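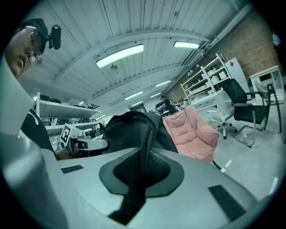

Glasses on, head down. June.

Wax notebook, batch 9

Starting again from the recipe at the front of the book. Batch 8 went tacky in the heat and I want to know if that was the recipe or the cloth. Same wax lot for everything this time, one pan, one thermometer.

Cloth is the Durnico cotton canvas, undyed, straight off the roll. Cut a piece for the trial and weighed it dry on the bench scale: 323 g. Washed it hot with soda ash and no detergent, rinsed until the water stopped going yellow, and hung it overnight. It had shrunk more in the length than in the width, same as last time. Anyone cutting pattern pieces from this roll needs to wash first. I have written that on the roll end in marker and it keeps getting unrolled past the note.

The wash water was a lot dirtier than I expected from new cloth. Batch 8 was done on an unwashed piece, so there was mill size under the wax the whole time. That might be all of the trouble. I should have caught it then. The drop test would have shown it: a drop of water on the unwashed canvas sits there for a good while before it goes in, and on the washed canvas it goes straight in.

Recipe for 9:
Beeswax, Veltetti pellets, yellow
Paraffin, the block kind
Linseed oil, boiled, a small amount only

Proportions are the same as batch 7, by weight, which is the one that has held up on the apron. Pan was the old double boiler. Melted the paraffin first, then beeswax, then took it off the burner before the oil went in. No open flame anywhere near it and the rags went in the water can after. Please keep doing this even if the rag only has a little oil on it.

Brushed on hot with the wide bristle brush, one direction, then across. The wax starts to skin on the brush quickly if the window is open. Closed the window and it went on better, but then the room smells of it until the next day. I would like to move the waxing to the back bench by the extractor if we can get a longer cord for the hot plate.

After brushing, the cloth went over the warm plate under brown paper to pull the wax in, and then I wiped the surface with a clean cotton rag. It came off the plate dark and even except for one stripe near the selvage where I had missed an overlap. Went back over the stripe. You can still find it with your fingers.

Weighed again when cool. The gain was 113 g. That is heavier than I want for a bag and far too heavy for a jacket. Good for a tool roll or a log carrier. The wax is sitting in the weave and a bit on top of it too. A thumbnail leaves a white line that disappears when you rub it, as it should.

Water test, sample 3 from the middle of the piece: clipped it loose over a jar so it made a shallow cup, filled the cup and left it through lunch. Underside dry to the touch. Left it until the end of the day and the underside was cool and slightly dark in the center, no drip. Folded the same sample hard both ways, opened it, and filled it again. This time it showed a damp line along the fold well before the end of the afternoon. The fold is always where it goes. Not much to do about that except rewax the folds.

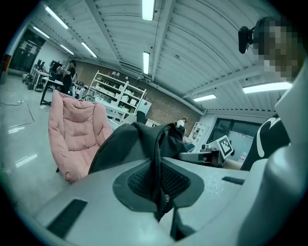
Posted by the textile bench, Rudd workshop | Filed under Bench Notes

Second half of the entry, written the next morning.

The samples on the windowsill had been in full sun for a couple of hours when I came in. Batch 9 was softer than at night but did not pick up lint when I pressed a piece of tissue on it. The leftover piece of batch 8, set beside it for comparison, took the tissue and kept it. So washing the cloth first helps a great deal, or else batch 8 had too much oil in it. I can't separate the two from this. To do it properly I need an unwashed piece with the batch 9 wax, and I only thought of that after I had cleaned the pan.

Seams. I sewed two scraps of 9 together with the heavy needle and bonded thread, plain seam, pressed flat with the bone folder. The machine did not like it. Wax builds up under the presser foot and the stitches shorten as the foot starts to drag. Wiping the foot with a little mineral spirits every few seams fixed it. A roller foot would be better. The other way is to sew first and wax after, and that is how I will do the log carrier, even though brushing into corners takes longer. Needle holes leaked in the scrap sewn after waxing. They did not leak after I ran the wax block along the stitch line and hit it with the hair dryer.

Smell: mostly beeswax, with the oil underneath. It should fade in a week or so if the piece hangs somewhere with air moving. Do not fold it into a drawer. Do not put it in the dryer, ever.

Color: the undyed cloth went from cream to something like wet cardboard. If Fondbridge want the lighter shade they liked in the swatch book, yellow beeswax is the wrong choice, and we would have to price the white pellets. Veltetti list them but I have not ordered any yet. The lighter shade may also just be less wax. I will brush a thin coat on a scrap and compare before spending money on it.

Cleaning up: the brush is fine in hot water until the wax floats, then hold it in the freezer and snap out what's left. The double boiler wipes out while warm. Put newspaper under the plate, wax gets into the bench top and then glue won't stick to it. There is already a patch at the left end where nothing will glue down.

To do:
Unwashed control piece, batch 9 wax, same size as the first
Thin coat on a washed scrap, weigh before and after
Fold test again, with the folds rewaxed
Longer cord for the hot plate
Ask Durnico what size they use on the canvas and if they sell it scoured
Look for a roller foot that fits the old machine

Also, the scale reads low when it is near the fan. Move it to the shelf before weighing anything. The two weights above were taken with the fan off, I checked.

Leftover batch 9 is poured into the muffin tin and labeled. Use it for rewaxing only, and don't mix it with the batch 8 bars in the same tin. Those are the paler ones with the cracked tops.

Tags: waxed canvas, wax recipes, cloth tests, bench notes
Last updated: June
Contact the workshop | © Rudd workshop | Back to top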